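# Teaching by holding hands

I have now spent a whole Tuesday showing a robot how to open a cupboard, and I would like it noted somewhere that I have been opening cupboards without supervision for most of my life.

The job came through Crisanto Sebastian, who runs the demonstrations side of a project called Homus. Homus wants a two-armed robot to do the boring things in a house. Before it can do them somebody has to do them for it, over and over, while the software watches and takes notes. Crisanto asked whether I was patient. I said yes, which was the first bad demonstration of the day.

There are two ways to do the showing. The old way, which I did for a week in March, is to take hold of the real arm and push it through the motions, like teaching a sulky teenager to waltz. The new way is to sit at a desk with a controller in each hand and drive a simulated robot round a simulated house. Your back stops hurting. Your pride takes over.

The house is rather nice, in a show-home sort of way. There are pictures on the walls, tiles, big dark furniture. I would happily live there if I were allowed to look at it from a normal height. You aren't, though. You get the views the robot gets, and these include one from right behind the fingers. Reaching for anything feels like trying to post a letter while lying in the letterbox. The wide view is kinder in theory, but it bends the room so much that I kept leaning sideways in my chair to straighten it. Yhon Cuervo, at the next desk, says everyone does this for the first few days. He also says the lean goes away. He was leaning when he said it.

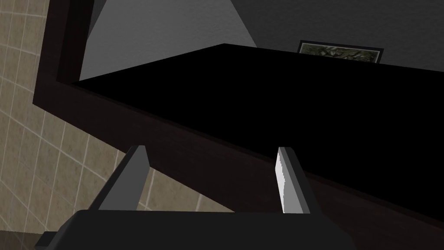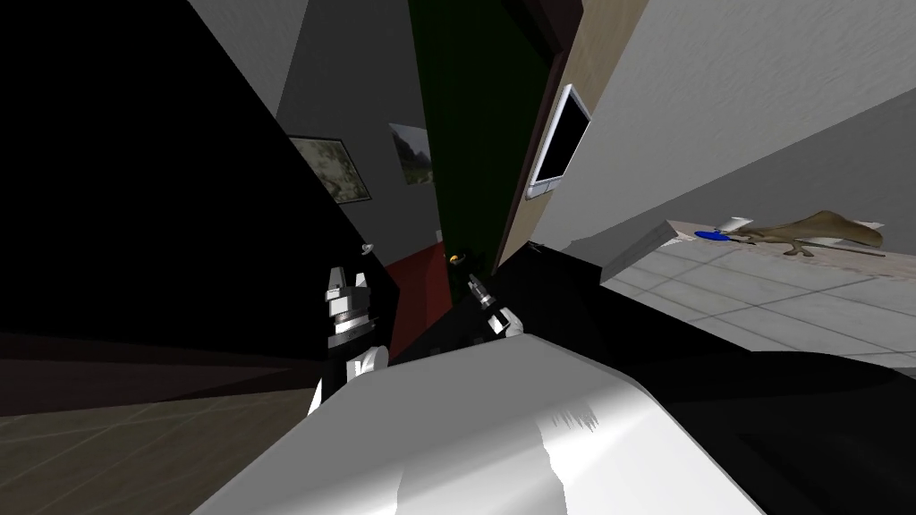

*Two robot's-eye views of the simulated house, grippers included.*

What I hadn't expected is how much of a simple task I do without telling myself. Take reaching for an edge. I'd have said it was one movement. Played back, mine was a quick swoop, a pause, a small wobble to the left, another pause (that was me drinking tea with the other controller in my lap) and then a sort of pounce. The robot, being a good student, will learn all of it. Somewhere in the training pile there is now a polite little hesitation before every cupboard, and it's mine.

Crisanto's rules for a usable demonstration are pinned up by the kettle:

- Start from a slightly different place each time.
- Open the fingers before you get there.
- If you miss, recover slowly and keep recording.
- Don't show off.

The third one bothered me. I wanted to bin every miss and start again, and for the first hour I did. Then Yhon pointed out that a robot which has only ever seen perfect goes has no idea what to do when it's two centimetres out, and will just sit there closing its fingers on air. So now the fumbles stay in. It's the only job I've had where I could be clumsy on purpose and call it coverage. The fourth rule, I'm told, was added after someone from Vultance came for a visit and tried to do everything with the left arm behind the robot's back.

Using both arms together is the hard part. My right hand is fine. My left, it seems, has been coasting for decades, and when I concentrate on the right gripper the left one drifts off like a dog on a long lead. I lost a whole run that way before lunch, having parked one arm somewhere so awkward that I couldn't unfold it without giving the furniture a clout. The furniture took it well.

By the end of the day I had handed in 128 demonstrations, of which Crisanto threw out nine. Two were the tea. The project's total stands at 2,479, and he'd like a good many more before anyone trains anything on them, so I'm back in next week, doing drawers. I've been practising on the one in our kitchen, left-handed, slowly, with a different starting place each time. My family has asked me to stop.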